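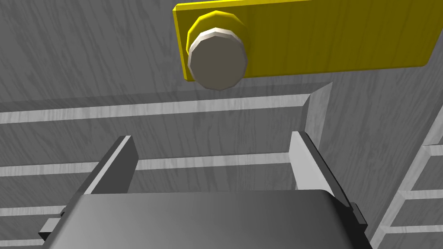 Contact handling in our simulator got a rewrite this spring, and the button press task is where I have been checking it. The old controller ran a position loop all the way to the target, so any error in the estimated button pose became force on the fingers. The new one switches to admittance control for the last stretch. The switch needs a good surface normal, and the knob is a bad place to get one: the grey cap is a flat polygon on a faceted yellow base, and from the wrist view you see it at a steep angle. A normal fitted to depth points that mix cap and facets comes out tilted toward the plate.

Kartini Sinaga suggested fitting the plane to the plate and using that normal for the approach. It is larger, it is flat, and the yellow segments cleanly against grey wood grain. I left the cap in only for the center estimate.

Numbers so far, over 200 seeds with randomized start poses: 2 failures, both from the planner. In each case it returned a path with the wrist close to a joint limit and the admittance loop had no room to give. Jaritz, our planning wrapper, can reject those goals up front, but the check is off by default and I had not turned it on.

Loop timing is still open. The filter was tuned at 390 Hz and the sim now steps at 736, so the damping term is wrong by a factor I should compute properly instead of adjusting by eye. Märta Dahlgren has a branch that reads the step size from the config. I will rebase on it before running the drawer tasks.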